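The cell had been dropping things since March, and by the time they called Sarla Kandpal everyone at Nigam had an opinion about it. The day shift blamed the vision. The night shift blamed the day shift.

She read the log first. Fault 1588, grip lost. Then she took a stool, sat down by the table and watched two cycles without touching anything.

"Is it the software?" asked Damus from the door.

"I don't know yet."

She jogged the arm back and ran her thumbnail over the finger pads. They had a fine grid to them. On one side the grid was still sharp. On the other she had to tilt her flashlight to find it.

"When did you change these?"

"They came with it."

She wrote that down. Then she opened the Vullano pendant and set up the test the way she had been taught, with ordinary things, a can and a box and whatever else was on the table. 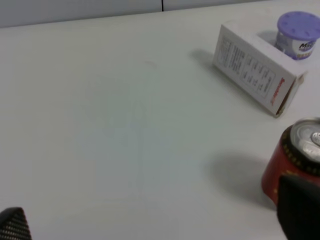
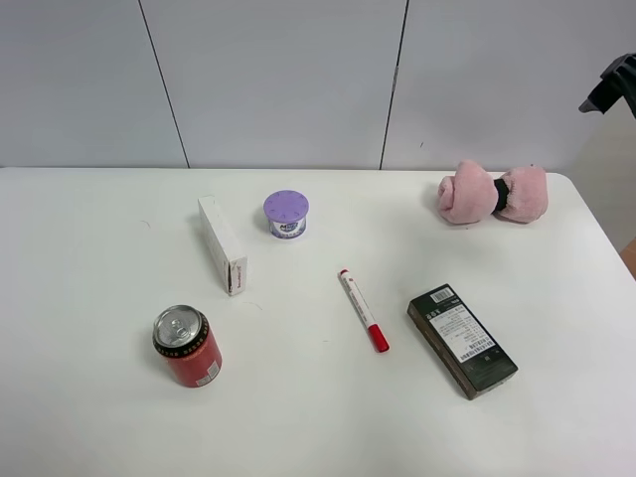
The new pads were in her bag, in a paper envelope. Each one was held by two small screws, and one of the screws had been overtightened by somebody long ago. It took her most of the afternoon. Damus brought coffee and stood too close with it.

When the pads were on she zeroed the fingers, closed them on a gauge block and typed in the new offset. She set the counter to 1000.

"That'll run all night," he said.

"Yes."

"You're staying?"

She pulled the stool over to the wall, where she could hear the motor, and took her sandwich out of her coat. The arm went up, turned and came down.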